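Home Diary Older entries Newer entries About Links
Search this diary Go

21st August
by Hovusov

Right, quick one, kettle's on and I've got to be up early. Blog stood at 2,216 words of draft nonsense about the holiday and I've binned the lot, you're getting laundry instead.

Whole day on clothes, more or less. Back from Drovthorpe last night with everything in one bag, clean and dirty in together, my own fault. Did the washing first thing, two loads, pegged it all out before breakfast, in by three. Then the folding. I've no table big enough so it all happens on the bed, always has done. Sheet pulled tight first or you just fold wrinkles into things. Green one's on at the moment, the Flivari one, bit faded but the corners still hold, and the dark blue blanket stays folded at the side til it's wanted.
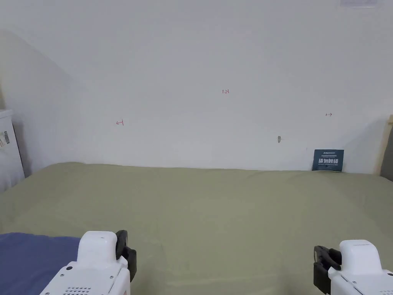

Why fold on the bed when there's a perfectly good ironing board in the cupboard? A bed gives you room to lay a whole top out flat with both arms, and an ironing board doesn't.

Also the board squeaks. And it's behind the hoover. Anyway.

Order of play: t-shirts, then the jumpers, then socks if I can face it. Started well. T-shirts are easy, arms in, halves, halves again, done. My gran did thirds and I did thirds for years and then the drawer in the new place was too shallow for it. Halves now. Bit sad about that in a way. Drawer is 70 cm across, measured it back in the spring when I was going to buy dividers, never bought the dividers.

The blue things were a pain. Why do I own so much blue. Every wash comes out looking like the same garment over and over, and you pick one up and find a sleeve of another one gone round it. Everything had wound itself up in the machine like rope. Spin's too high I think, must look at that, the dial has lost its numbers so it's guesswork.

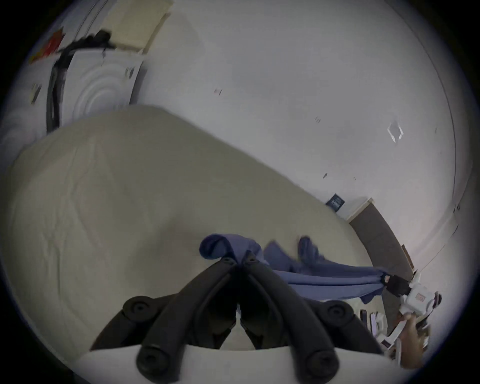

So the trick, if you can call it that, is to get hold of both ends and pull it out long before you even think about folding. Then shake. Then let it drop flat and see which way up it's landed. If you go straight in with it bunched you get a lump in the middle and the whole pile leans over. Mine leaned over. Twice. Had to redo the lot and I said a word.

Stopped for a sandwich. Cheese, the end of the pickle. Looked up the price of a proper airer in the Aubert sale while I was eating, 143 pounds, for an airer!! Shut the laptop. The old one only has the one leg gone and it stands up fine against the radiator.

Jumpers after that, and the sweatshirty ones that are neither one thing nor the other. Too thick for halves. I do them sleeves across the back, then bottom up to the collar, and they go on the shelf and not in the drawer. Seams are the thing to watch, get the side seams together and the rest mostly sorts itself out. When I can find the side seams. They go all round the houses if it's dried twisted.

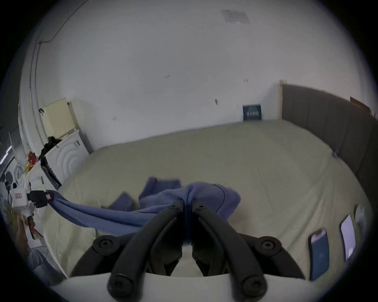
Blue again. Sleeves still to do.

Lost a good bit of the afternoon then. Phone call, then the bins, then stood in the kitchen wondering what I'd come in for. It was the lint roller. Didn't find it. Used tape.

Put a bag together for the charity shop while I was at it, things with gone elbows at the bottom and the decent stuff on top so it looks respectable. The striped top can go. The grey cardi can't, I tried it on again and it's back on the hanger. One day. Bag weighs a ton, it'll have to be the 191 bus, no chance I'm walking that up the hill.

Back to the last few t-shirts about six, the ones I'd put to one side for a second look. Hold it up by the corners, let it hang, see if it's gone out of shape. Most were ok. Couple have gone long on one side, not sure if thats the pegs or just age. Cotton does what it likes.

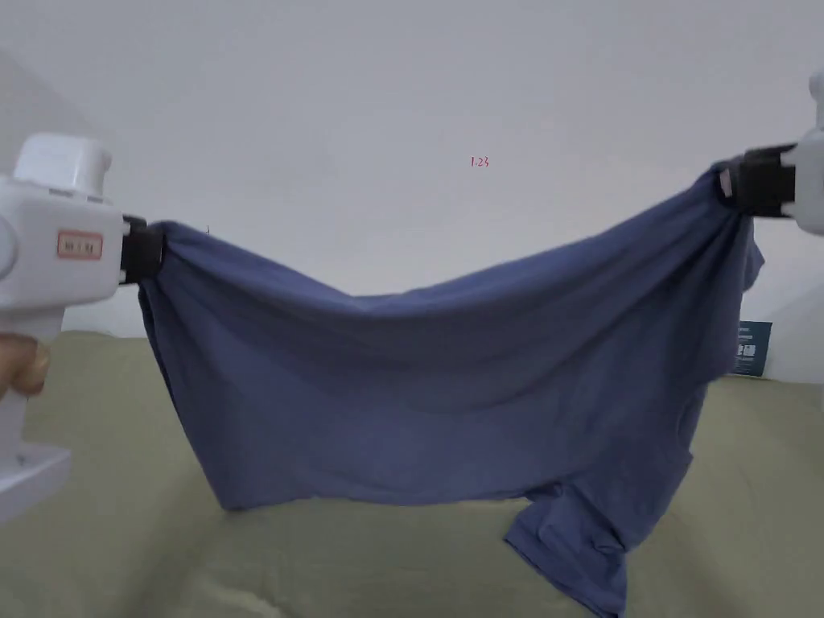 Dark blue tee, up for inspection.

It can stay, it's a good one for the garden.

Socks not faced. Socks are in a carrier bag on the chair, tomorow's problem. Clean sheets for the other room too, if it stays dry, and I need pegs, half of mine have snapped. Pegs, milk, lint roller. Kettle's boiled. Night.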